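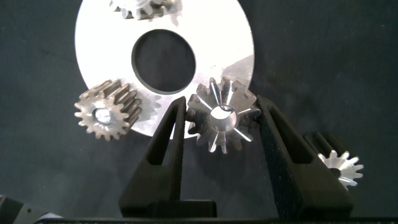 Dropped on reset: a gripper fault and what we did about it
Speaker notes, Märta Eide, Flundum
6 min read

Opening

Say who I am and that I look after the assembly cell at Flundum. Thank Hedvig Midtbø for the slot. Questions at the end, except if I use a word people don't know, then stop me.

The talk covers one fault. Nobody was hurt. A gear landed on the floor next to Joar's foot in April, and we had been living with the cause for a good while before that.

The job

Gears go on to pegs on a round plate. The arm picks one up, carries it over, lines up the bore and lowers it. The picking is easy. Most of our trouble is in the last bit, when the teeth have to mesh with a gear that is already on.

If the teeth meet tip to tip the arm feels the push and goes into a protective stop. Somebody looks at it, clears the stop and presses reset. The arm keeps its position through all of this. We had assumed the gripper did the same.

What happened

Joar Myklebust was on the cell. Protective stop, gear still in the fingers, arm out near the edge of the mat. He went in, saw that the teeth had not jammed, and asked Folke to reset from the panel. The fingers opened all the way. The gear fell, bounced once off the mat and went on to the floor.

Pause here. Say that he was wearing safety shoes. Say also that he should not have been inside when the reset was pressed, and that our written procedure at the time did not forbid it. It said "check the gripper" and left the order of things up to you.

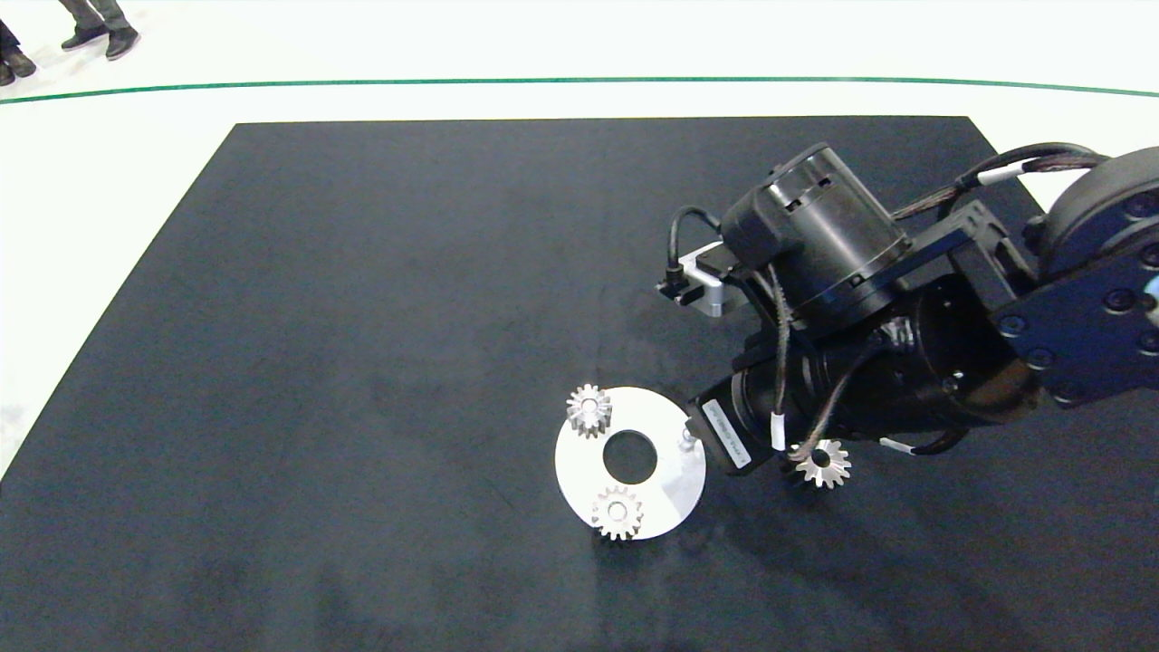
Finding the cause

Folke Lie went back through the Plaltent logs. Over 2,932 cycles there were 42 resets after a protective stop. In 18 of those the gripper was holding a part, and in all 18 it opened.

So it was never random. People had seen gears drop before and put it down to a poor grip. They picked the gear up, put it back in its place and carried on. There is no entry in the fault book for any of them, mine included – I dropped at least one myself and wrote nothing.

The sequence is as follows:

1. Protective stop. The arm controller cuts power to the tool.
2. The fingers stay closed on friction alone.
3. Reset. Tool power comes back.
4. The Humetine driver does not know where its fingers are, so it runs a homing move. Homing means open fully.
5. After 300 milliseconds it reports ready, as if nothing had happened.

Step 4 is in the driver manual. It is in an appendix on first start-up, and we read that appendix once, on first start-up.

The check that should have caught it 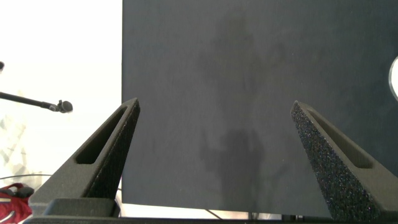 We did have a "part present" check, and I want to spend a minute on it. It ran on the wrist camera and looked for something dark enough and large enough in the area between the fingertips. Syahrul Pelupessy wrote it quickly to get us through a demonstration and it stayed in. It worked well against a plain bright surface. It does not work when the fingers are wide apart and there is a soft, irregular shadow on the grey panel behind them, with the darkest part of it right between the two tips. The check took shadows like that for a part. After a drop it could go on saying "holding", and the program would carry on to the plate with open fingers.

Syahrul has asked me to say that he warned us. He did.

What we changed

Tool power now stays on through a protective stop. An emergency stop still cuts it, as it must.

Homing no longer runs by itself. After a power loss the driver waits, and the operator confirms on the panel that the gripper is empty or that it may open.

The camera check has gone. We read the finger width instead. If it is outside the range for the gear we expect, the program halts.

The procedure now says that nobody is inside the line during a reset. Whoever presses the button looks first and calls out.

Still open

A worn gear and a new one give slightly different finger widths, and the range is wider than Folke would like. Barredo have a similar cell and are trying a force reading as well. We have not seen their results.

Ask the room who has tested what their gripper does on reset with a part in it.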